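Keep One Screwdriver Out

August 9, 2018

Most advice on tidying a workshop says every tool needs a slot. I followed it for years. I had a pegboard with outlines painted on it, and a drawer insert I ordered from Clemik with 51 cutouts. It looked good for a month or so after each cleanup, and then the tools went back to living on the bench.

I now think plain plastic bins do the job better. You drop the tool in and walk away. When I moved to the smaller shop in Kakent last March, I gave the pegboard away and bought six bins. One holds drivers, one holds pliers and cutters, and the rest hold whatever the current job calls for.

People object that a bin turns into a pile. It does if you overfill it. My rule is that I should be able to see the bottom. If I can't, something has to leave – usually a duplicate, or a bit set with half the bits gone.

Color matters too. Black grips vanish in a gray drawer under a weak bulb. Against a blue bin they show up fine, and a bit of orange on the handle shows up even better. I would pay extra for bright handles before I paid for a nicer box.

A drawer insert costs more than a bin and fits only the tools it was cut for. Replace one screwdriver with a longer model and the slot is useless.
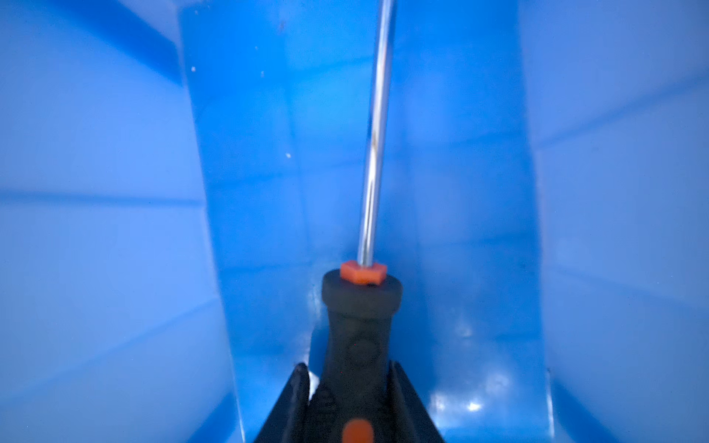 I still keep the level and the long square on hooks, and I expect I always will.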